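Skip to content Home Shop Floor Opinion Letters Archive Search

Filed under: Work & Machines / Opinion

Let the people on the bench teach the machine

By Elaheh Azimi

13 April 2021

I have worked in and around small assembly shops for most of my adult life, and I can't remember being this excited about anything that came through the door on a pallet. I include the good chairs in that.

The shop I want to write about is Busen, in Clestivville, where I did the scheduling until last year and where I still drop in more than I probably should. Busen reworks and tests electrical fittings: wall plates, sockets, power strips, the stuff you only think about when it fails. It's small-batch work. A box comes in, you open it, you check the fit, you plug things in and pull them out, you write it down, and then there's another box. On a busy day the bench gets through up to 900 pieces, and every one of them has passed through a human hand several times.

For years we were told this kind of work couldn't be automated, and for years that was true. The big machines want the same part in the same place forever. We never had the same part in the same place for a whole morning! So when the owners announced last May that robots were coming, people laughed, and then they went quiet, and then a few of them started updating their résumés.

What arrived was a case of hand-held grippers. You hold one by the handle and do your job with it, and what your hand does becomes the lesson a robot arm will learn from later. The first weeks were awkward. Ayodele Okeke, who has the steadiest hands in the building, said it was like eating soup with somebody else's spoon. You have two fingers where you used to have five, they don't bend, and you have to plan your way into everything.
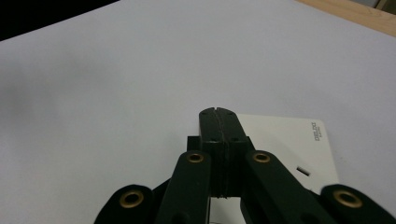

But people got good at it, and quickly. I think that is the part that outsiders miss when they talk about automation as something that lands on a workplace from above. The know-how in this trade sits in the approach: how you come at a socket from a slight angle, when you stop pushing, how you nudge a plate so it turns to meet you. I scheduled those people for years and had no idea how much they knew. I had them down as units per hour. Put a tool in their hands that makes them do it slowly and on purpose, and suddenly the bench is full of arguments about technique. Lovely arguments, too. Keyvan Jafarzadeh and Ayodele spent a whole lunch break on whether you should square up to the outlet before you lower the plug or while you lower it. (While, says Keyvan. He's wrong, in my opinion, but he's fast.)

Now, I've read the gloomier essays, and I don't think their authors are fools. If you teach a machine your job, the machine has your job. That's a fair worry and it deserves a straight answer, so let me try to give one.

At Busen, the first arm took over repeat insertion, the test where the same plug goes into the same outlet again and again until somebody's wrist gives out. I would like to meet the person who wants that work back. Arash Ghorbani did it for seven years and has the brace to show for it. He now decides what gets tested and how, and he is the one who pulls a batch when something feels off. His pay went up, which it should have. Five people were on the bench when the grippers came and five are there today, along with a new hire, Afshin Rezaei, who came over from packing.

Would it have gone that way by itself? No, and I want to be careful here, because I get carried away. It went that way because the bench asked for three things early, in writing, before anyone had recorded a single plug. The hours spent teaching are paid at the senior rate. The people who do the teaching get a say in which task goes next. And the recordings are used for the work and never for timing anyone. Management at Busen agreed to all of it in one afternoon. I've heard of places where that afternoon never comes, and I'd be writing a very different column if I worked in one of them.

The last point matters more than it sounds. A tool that records what your hands do could so easily become a stopwatch. At Erkeo, across the river, a friend of mine tells me they tried something similar and put the scores up on a screen by the door. People slowed down, then they got clumsy, then the good ones went on the night shift to get away from it. Of course they did! You can't learn from someone who feels watched.

Done properly, though, it's one of the more cheerful things I've seen at a workplace. Two people stand at one table, each with a gripper, and talk each other through it. They try it the other person's way. They swap.

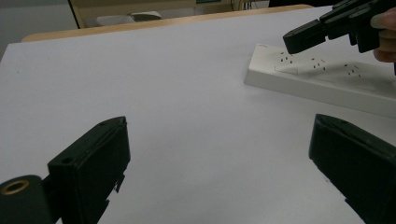
Getting lined up over the power strip at the bench. Photo: E. Azimi

I went in one morning to sort out an old shift roster and stayed until they turned the lights off. By then the new file had 870 recorded attempts in it, and Afshin, the newest person in the room, had made a good share of them. He'd picked up in weeks what used to take a year of standing next to somebody and hoping they'd explain. That's a change for people, and a good one, and I rarely see it mentioned. The skill used to leave when the person retired. Now it gets talked about out loud.

There are things I don't love. The bench is quieter on days when the arm is running, and a couple of people have told me they miss the rhythm of the old job, dull as it was. Small talk goes well with dull work. Bakhtiari, who supply most of the strips, have started asking for tighter test records now that they know we can produce them, so some of the time saved has gone straight into paperwork. And I'd like to see the senior rate become permanent, written into the contract and no longer renewed every few months with a handshake.

Still, if you run a shop like this one, or work in one, go and ask for a gripper and an hour to play with it. Ask about the pay first. Then pick the task that hurts your wrist the most and start there.

We use cookies to remember your reading preferences. Accept Manage settings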